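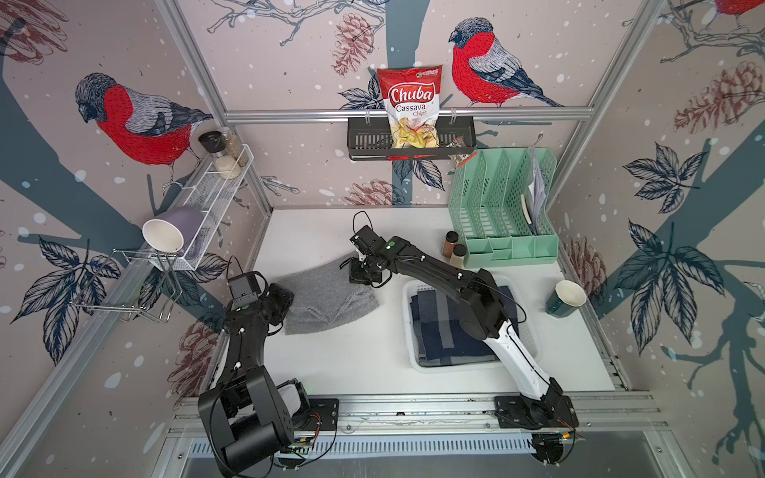
4.2 Knitted items and how they were put away

Figure 3. Grey knit cloth lying crumpled on a white table surface.

Knitted items made up a large share of what households in Zisdale said they no longer used. Of the 499 households that returned the July questionnaire, 112 named a knitted item as the last thing they had thrown out or given away. Jumpers came up most often, followed by scarves and small blankets. Socks were left out of the survey, as they are in the Trimance study, so the two sets of answers can be compared directly.

The reasons given were mixed. Bobbling was the most common complaint, then loss of shape, then holes at the elbow or cuff. Shrinkage was mentioned less often than we had expected. Several respondents wrote that an item was still fit to wear but looked tired – a word that turned up often enough in the free-text answers for us to give it its own code. Items coded this way were more likely to have been given away than binned.

We also asked how knitted items were kept between uses. Most respondents folded them. A smaller group hung them up, and these households reported stretched shoulders more often. A third group said that knitted items were left in a heap on a chair, bed or table until the next wash. Cloth left in this state (Figure 3) has creases running in several directions, and small faults such as a pulled thread can be missed until it is laid flat. Respondents in the third group were the least likely to have mended anything in the past year.

Mending itself was rare. Where it was done, it was mostly the closing of a seam or the sewing on of a button. Darning was named by few households, nearly all of them with at least one member over retirement age. The free repair sessions run by Pasance were known to many respondents, but few had been to one. The reason most often given was the opening hours.

Two limits should be kept in mind. Around 1,000 questionnaires were sent out, and households with an interest in clothing may have been more willing to reply. The answers also rest on memory, and people may recall a favourite jumper better than a cheap one. The wardrobe diaries described in Section 4.3 were kept week by week and avoid part of this second problem.

The wording of the storage question was changed after the pilot. In the first version "folded" and "rolled" were separate answers, but pilot respondents used the two words for much the same thing. They were joined in the final form. The full wording is given in Appendix B, together with the coding sheet for the free-text answers.

© Sastry Textile Research Papers | Contact the editors | Back to top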